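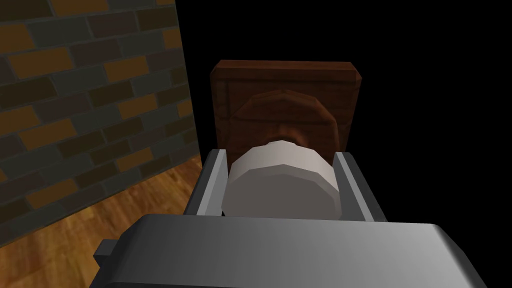

**Evening choir in Skorilach is looking for singers**

3/25/19

Our choir sings since many years in the old school on Boltard Street, and this spring we would like to welcome new voices. We need most of all altos and basses, but a tenor will also not be sent home. At present we are 11 people, and for the summer program this is too few.

You do not need to read notes. If you can hold a melody when your neighbor sings another one, it is enough. There is no exam at the entrance. In the first evening you sing together with the group, and afterwards Melahat Kozan, our conductor, will talk with you for a few minutes to find out which voice suits you.

**What we sing**

- Folk songs in four languages (the words are explained and practiced slowly)
- Two short pieces by Afridi, written for small choirs
- One longer work for the concert in Brurine in August

**What we ask from you**

- To come every Thursday from 7 to 9 in the evening. Please write if you cannot come.
- To practice a little at home with the recordings we send
- A fee of 12 dollars per month, for the room and the copies. Students pay 9.
- To be at least 16 years old

The concert hall in Brurine has 85 seats, and last year all were taken. The bus ride there takes about two hours and is paid by the choir. Who does not want to sing in the concert can still come to the rehearsals.

If you are interested, please leave a note with your name and telephone number in the choir's mailbox at the school entrance, or come directly on a Thursday, ten minutes before seven. The side door is open and the room is upstairs on the left. Please bring a pencil and shoes which do not make noise on the wood floor.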